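The Slow Work of Teaching a Robot to Put the Milk Away

By 8 in the morning the operators at Trunier have taken their seats, put on their headsets and picked up the hand controllers. For the rest of the shift they will move cartons, bowls and cups from one part of a table to another. The tables do not exist. Neither do the cups. What the company keeps at the end of the day is a record of every motion, stored many times a second, along with what the simulated cameras saw while it was happening.

Trunier makes training sets for two-armed robots. Its main customer is Prekel, a maker of kitchen assistance machines that wants its next model to clear a counter, load a microwave and put groceries away without a programmer writing out each step. The learning system behind that model is called Hoani. It works by imitation. It is given a large number of examples of a person doing a task through the robot's arms, and it learns to produce the next motion from what the cameras show.

The examples have to come from somewhere. For years Trunier collected them on real arms bolted to real benches, and it still does some of that. Real arms are slow to reset. A carton that falls on the floor has to be picked up and put back, and a motor that overheats stops the work for the morning. In July the company moved most of its collection into Vasemow, a simulator it had been using only for testing.

In Vasemow, a reset takes a button press. The objects jump to new positions and the operator starts again. A single example, which the staff call an episode, lasts less than a minute for an easy task. Harder ones, such as opening an appliance door with one arm while the other holds something, can run several times as long.

The goal for each task is 216 accepted episodes. The number was settled by trial. With fewer, Hoani would learn the task in the middle of the table and fail near the edges. With more, the improvement was too small to justify the operators' time, and the hours were better spent on a new task.

Accepted is the important word. Every episode goes to a reviewer, who watches it at double speed and decides whether it stays. An episode is dropped if the object ends up in the wrong place, if an arm strikes the table, or if the operator stops in midair for too long. Pauses are a bigger problem than they sound. A person who hesitates while deciding which hand to use is teaching the system to hesitate at the same point, and Hoani is a faithful student. In an early version it would reach out over the counter, stop, and stay there. The fault was traced to a batch of recordings in which one operator had been waiting for a slow display to catch up.

New operators find the work harder than they expect. They can see depth in the headset, but they can't feel the object, so they close the gripper too far or not far enough. Most need 7 shifts before their episodes pass review at the rate the company wants. Before that their recordings are saved in a separate folder, where they are used to train a second model that spots mistakes. People who play a lot of video games learn the controls quickly and then have to be told to slow down. Fast, jerky motion looks fine on a screen and would shake a real arm badly.

The choice of objects is kept small on purpose. A kitchen task may use only an appliance and a couple of loose items, placed differently from one episode to the next. What changes more is the lighting. Vasemow can move its lamps between episodes, so that the arms throw long shadows in one recording and short ones in the next.

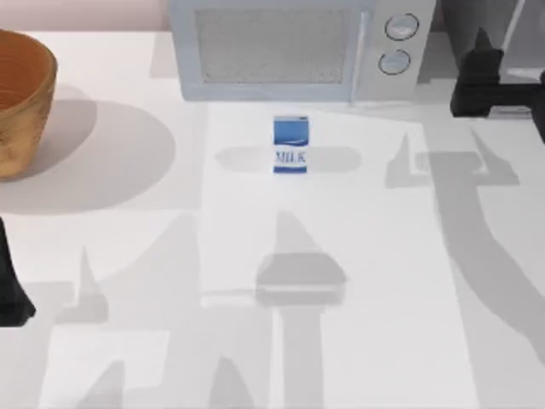 Shadows were a sore point in the first months. An early Hoani model was trained almost entirely under flat, even light, and it did well in every test that used the same light. When the engineers put a strong lamp overhead, it began reaching for dark patches on the tabletop. The fix was to go back and collect again with the lamps moved. It cost the team several weeks, and the older recordings for those tasks are no longer used.

Simulation has other limits. Milk doesn't slosh in Vasemow, and a carton weighs whatever the software says it weighs. Cloth is poor and wet surfaces are worse. Door hinges have none of the stickiness of a hinge in a kitchen that gets daily use. For that reason each task is finished with a smaller set of 80 episodes on physical arms, recorded in a room down the hall with a counter, a sink and a secondhand refrigerator. Those take longer to gather than all the simulated ones put together.

Prekel tests each new model in its own lab and sends back a list of failures. The latest list was mostly about handoffs, where one arm passes an item to the other. Hoani tends to let go a moment early. The reviewers went back through the accepted episodes and found that many of the operators do the same thing, since in the simulator a light object passed a little early will usually still be caught.

The review guide now has a line about it. Both grippers must be closed on the object before the first one opens. The handoff tasks are being recorded again under the new rule, starting with the cups, and the cartons are next on the schedule.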